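Why Does Corn Wear a Jacket?

I love corn, and I bet you've peeled an ear or two at a summer cookout. All that green stuff you pull off is called the husk. It's really a bunch of leaves wrapped super tight, and it works like a jacket! It keeps the kernels from drying out and makes hungry bugs work harder for their lunch.

Now for the kernels, the bumpy yellow bits. Every single one is a seed! A big ear can have 800 of them, lined up in rows, and each row started as a row of tiny flowers. Each flower grew one long silky thread (yep, the stringy stuff that gets stuck in your teeth) to catch pollen floating by on the wind.

Toy corn has a jacket too, and I think the toy makers did a pretty good job with the rows of bumps and the grooves in the leaves. Play corn like this even has a cut line across the middle, so you can pretend to chop it for soup.

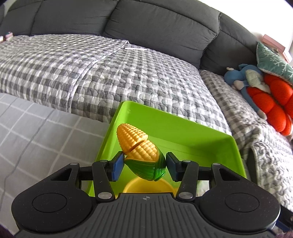
Brendan Dunne wrote in to ask if popcorn comes from the same kind of ear. Almost, Brendan! Popcorn is its own type, with a much harder shell on each kernel. Regular sweet corn won't pop for you.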